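The cell at Proltow has one job, which is to put memory modules into slots and take them out again, and it spends a good part of its life being talked to like a horse. Kadir Demirtaş does most of the talking. He looks after the gripper, and his morning starts with a hex key and a flashlight.

The screws come first. Every joint in the linkage has a few, and they work loose at their own pace, usually the one hardest to reach. After that he wipes the fingertips, homes the arm and runs 18 slow insertions with his hand near the red button. "If it's going to sulk, it sulks before coffee," he says.

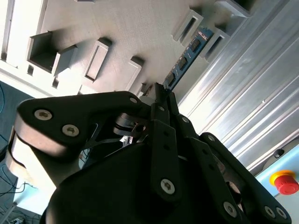

A module is a bad thing to hold. It is thin, it is long, and the fingers get only the edge of it, so a small error at the tip becomes a large one at the far end. Kadir's logbook had reached 1,639 entries by June, and most of them say the same thing in different moods: angle off, corrected, angle off again.

Tainá Furtado, who wrote the insertion routine, blames the fingers. Kadir blames the routine. They have settled on re-teaching the slot position every 100 cycles — a truce more than a fix — and the cell's best run since then is 1,088 modules without a jam. It ended at ten past four, when a screw fell out.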